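Coeliac and vegetarian, one week self-catering by the sea, how do I eat well without living on crisps?

Asked in Food and Travel > Special diets

Posted by pebbleandsalt

Hello all! I'm so excited about this one that I'm probably planning it far too early, but here goes. We've booked a week in Skirard in August, two adults and two children, in a little flat up the hill from the harbour. I'm coeliac (properly diagnosed, so crumbs matter) and my partner and the children are vegetarian. I eat fish now and then, mostly when I'm near the sea and it smells too good to walk past.

At home I've got all this sorted. Away from home I go to pieces and end up eating a banana in a car park while everyone else has a pasty. I'd love this to be the holiday where I eat as well as the rest of them!

What I'd like to know is whether it's worth bringing a suitcase of bread and pasta, or whether the shops there will have it. Also, how do you manage a rented kitchen where you have no idea what's been in the toaster? And has anyone found somewhere in Skirard or nearby where a coeliac can sit down to a proper dinner? We've heard good things about Belkadi but the menu on the door (a friend sent me a snap) didn't mention gluten at all. We'll have a car, and we don't mind a drive.

Lunches are my other worry. We'll be on the beach most days and I need things that survive a cool bag.

Thank you in advance, I'm already hungry.

marrowfatpea

Oh you'll have a lovely time! We've done Skirard twice and I came home both times with sand in everything and a serious bean stew habit.

Take bread, but don't take pasta. The small supermarket by the harbour had gluten-free pasta and crackers when we were there, and oat biscuits too, but the bread was one sad loaf that went quickly. I freeze mine sliced, pack it in the middle of the cool box and put it straight in the flat's freezer. If your freezer compartment is tiny (ours was!) then take wraps, they squash flat and keep well.

For the kitchen, I bring a short list of my own things and then stop worrying. Toaster bags, a colander, a wooden spoon, a small chopping board and a new sponge. The colander is the one people forget, and it's the hardest thing in anybody's cupboard to get properly clean. I cover the oven trays with foil and give the worktop a good wipe before I unpack any food. Twenty minutes and you're done, and then you can open the wine.

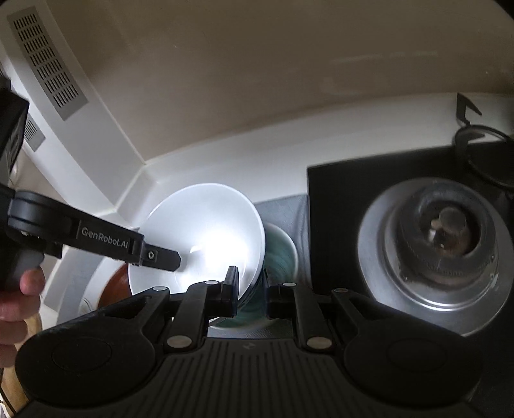 Then for actual cooking I'd make the whole household's dinner gluten-free and keep the ordinary bread to one corner. It's so much easier than running two pans side by side, and with vegetarian food you're most of the way there anyway. Our favourites were stuffed peppers with rice, potato and pea curry, and a huge tray of roasted vegetables with white beans and lemon that did dinner one night and beach lunch the next. Polenta is a wonderful thing too. Pour it out, let it set, slice it and fry it the day after. The children will think it's chips, more or less.

Beach lunches: cold frittata in wedges, rice salad in a jar, and wraps filled with hummus and grated carrot. Potato salad is brilliant in a cool bag so long as you keep it properly cold. Leave the cheese at home unless you like it melted!

Do go to the market at Cisier if you can. It's up to 12 miles depending which road you take, and worth every bend. There's a stall selling chickpea flour pancakes straight off the hotplate. I asked and it's the only thing they cook on it, but please ask again yourself, stalls change hands.

tidetable13

belkadi is great for veggies, don't know about gluten. ring them before 5 o'clock, they can't hear you once it gets busy

lemonsoleagain

Fellow coeliac here, and I can help with Belkadi! I ate there on our last trip and it was one of the best meals of the holiday. The menu says nothing, you're right, but I rang in the afternoon and they talked me through it dish by dish. The grilled aubergine with tomato and herbs was fine for me and so was the baked fish. The fritters weren't, as they share a fryer, and they told me that before I'd even asked. Go early, when the kitchen has time for you. My partner had the mushroom rice and hasn't stopped talking about it.

The other one I'd try is Curno, further along the front. It's more of a café, with 13 outside tables and a view of the boats, and they do a buckwheat galette with egg and spinach. Say the word "coeliac" when you order, and ask for it to be done in a clean pan. They were happy to do that for me. Puddings were hopeless though, unless you like sorbet (I do, luckily).

I agree with nearly everything marrowfatpea says, except I do take one bag of pasta for the first night. You'll arrive tired, the shop may be shut, and a bowl of pasta with garlic, olive oil and frozen peas has rescued me more times than I can count. Pack it where you can reach it without emptying the boot.

Oh, and get the tomatoes from the market at Cisier and eat them the same day with nothing but salt. I still think about those tomatoes.

pebbleandsalt

These are wonderful, thank you all so much! I would never have thought of the colander. Wraps and one bag of pasta are on the list, and I'm going to ring Belkadi the afternoon we get there. Does anyone know whether the Cisier market runs into the afternoon, or do we need to be up early for the pancakes?

marrowfatpea

Early! The pancake stall had packed up by half past 12 when we went.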